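Feden Community Kitchen: progress report for the second funding period

Prepared by Đức Vũ, project lead

We're into our second stretch now, and I'm really pleased to be writing this one. When we last reported, the bread oven was still a pile of bricks under a tarpaulin. It's built, it's been fired every week since April, and the smell reaches the bus stop! We named it Lò – the Vietnamese word for oven, which was my mother's suggestion and won the vote easily.

Attendance has gone well past what we set out in the bid. We served 634 lunches over the period and ran 22 baking sessions, all of them full or close to it. The evening group fills up first, so we've moved its start to half past six to suit people coming straight from work.

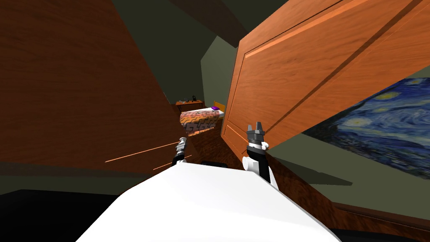 The beginners' course has settled at seven places. We tried ten and it was too many for one worktop, with people standing about waiting for a turn at the dough. Everyone now makes a full loaf from start to finish and takes it home, plus a bit of starter in a jar. Several people from the spring course have come back to help with the autumn one, and two of them now look after the starter between sessions (it lives in the cool cupboard and is fed on rye).

Money. Flour is our biggest running cost and it went up in August. We switched most of our order to Geltska, who deliver in large sacks and don't charge for the drop. The second-hand Caretti mixer came in under budget, and with your agreement we'd like to put what was left towards shelving for the dry store. The full breakdown is in the attached sheet.
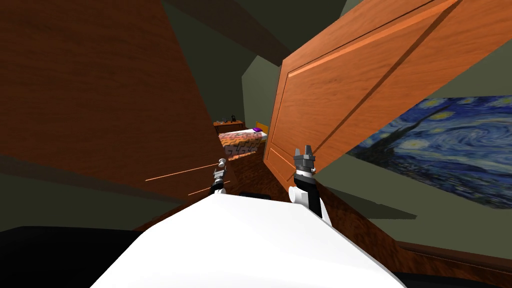
Not everything went to plan. The Sunday family sessions never took off, and after four of them we stopped. Parents told us the time clashed with football and swimming, so we're going to try school holidays instead, with flatbreads and pizza, which cook fast enough for small children to stay interested. The recipe booklet is late too. All the recipes are in and tested, but the Polish and Vietnamese versions still need checking by someone who bakes.

For the next period we plan to:

Run three more beginners' courses, one of them in the daytime
Finish and print the booklet
Fit the shelving in the dry store
Start a monthly shared supper using whatever comes out of the oven that day

You'd be very welcome at one of the suppers. The first is planned for November, and I'll send the date once the hall booking is confirmed.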